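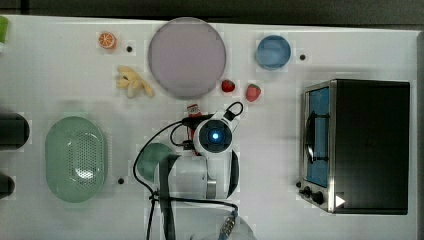

Play food on the white table at Stullow: an orange slice, a banana, two strawberries, a plate, a blue bowl and the green colander.

Stullow opens its pretend kitchen to families, and you're all invited

By Gráinne Scanlon
April 13, 2025

I've been wanting to write this one since February, so forgive me if I get a bit carried away. Stullow, our little play space on Doherty Street, is opening its pretend kitchen to the public this spring, and every family in the neighborhood is welcome to come in and cook up a storm (no actual storm, and no actual cooking).

If you've been to our story mornings you'll know the back room, the one that used to hold the dress-up rails. We moved the rails into the hallway, painted the walls, and gave the whole room over to food. Toy food, I mean! There are 3,355 pieces in the collection now, counting every dish and spoon, and I know that because Roland Horrocks and I wrote each one down in a ledger over two very long weekends. Roland runs the room with me. He'd like it known that the handwriting in the second half of the ledger is mine.

We don't put it all out together. I tried that on a trial afternoon and the kids just stood there, so now we set each table with a handful of things and let them get on with it. A bit of fruit, a big plate, a bowl, something to rinse the fruit in. The mauve plate is my favorite for this, as it's large enough for a whole pretend breakfast and there's still room for an argument over who gets the strawberries. The strawberries come in two sizes. Everyone wants the larger one.

The green colander has had more jobs than anything else we own. I've been handed soup in it. I've seen it worn as a hat, and once it was a bed for a stuffed rabbit who was feeling poorly. The banana is a partly peeled one, and I can't tell you how many small people have tried to finish the job.

Most of the collection came to us from Breltico, a family toy shop over in Jendari that closed its doors last year and wanted its display stock to be played with. They brought it in the back of a van, all mixed up in crates, fruit in with the teacups, and we've been sorting it ever since. We're so grateful to them. The rest we picked up at yard sales or were given by parents whose kids had moved on to other things.

So what happens when you visit? You pick a table and you play. There's no class and no worksheet. Grown-ups are very much expected to sit down and be served, and I'd ask you to eat what you're given with good manners, even if it's an orange slice in a bowl of nothing. We do ask that everybody helps put things back before they leave: dishes on the low shelf, fruit in the fruit tub, and anything you're not sure about goes to Roland.

We wash everything at the end of each session, so please don't worry if your little one is still at the chewing stage. The very small pieces live on a high shelf and only come down for the older kids' hour.

Sessions last 2 hours and you can come and go as you like. Entry is free for the first 500 children through the door, and after that we'll ask for a small donation toward soap, shelf repairs and more strawberries. You don't need to book. Strollers can be left in the hallway by the dress-up rails, and there's tea for grown-ups (real tea, in real mugs).

If you'd like to bring a nursery group, or you're a reporter who fancies being served a pretend breakfast by a four-year-old, just stop by the front desk and ask for me. I'm there most mornings. We'd also love to hear from anyone with a toy toaster they don't need anymore, as ours has lost its lever and the kids have noticed.

Comments

mapleandfinn
We came to the trial afternoon! My son still talks about the colander. Is the older kids' hour at the start or the end of the session?

Gráinne Scanlon
@mapleandfinn It's at the end, once the littlest ones have wandered off for naps. Hope to see you both!

Dot K.
I bought my daughter's first tea set at Breltico, and she's thirty-one now. So glad it all went somewhere good.

terrysgarage
Have a toaster in the attic, lever works, sticker missing off the side. Will drop it by.

junebug_88
Can grandparents come without the parents? Asking for me.

Roland Horrocks
@junebug_88 Yes, please do. Come hungry.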